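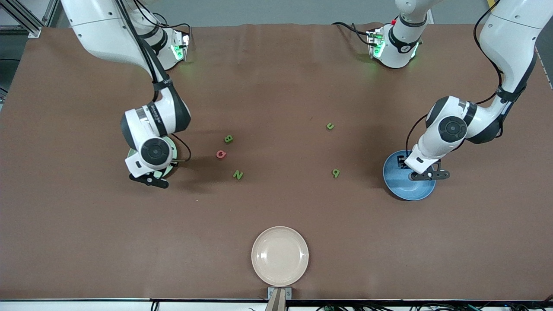
Hala Zaki wrote to us that her gearbox went back to hard shifts two days after the fluid was changed, and asked whether the relearn in section 9 can be done at home. It can, if the steps are followed in order.

9. Relearning the shift points

Do this after a fluid change, a battery change or a new valve body. Allow 12 minutes for the idle stage and a further half hour on the road.

1. Park on level ground. Apply the handbrake and put the selector in P.

2. Plug the Prosordale reader into the socket under the dash. Switch the ignition on but do not start the engine.

3. Choose Gearbox, then Reset Adaptations. Enter code 574 and press OK.

4. Switch off and wait until the display goes blank.

5. Start the engine with your foot on the brake. Leave it idling until the fluid temperature shows in green.

6. Move the selector from P to R to N to D, stopping in each position. Repeat twice.

7. Drive off gently and let the gearbox change up by itself. Keep to light throttle - no kickdown.

Caution: Do not carry out step 6 with anyone standing in front of or behind the car.

Note: Readers with software older than version 11 show Clear Values at step 3. The result is the same.

Note: On cars with the Sescombe tow kit, unplug the trailer module first. Refit it once the drive is finished.

If the shifts are still hard after a second attempt, check the fluid level again before booking the car in.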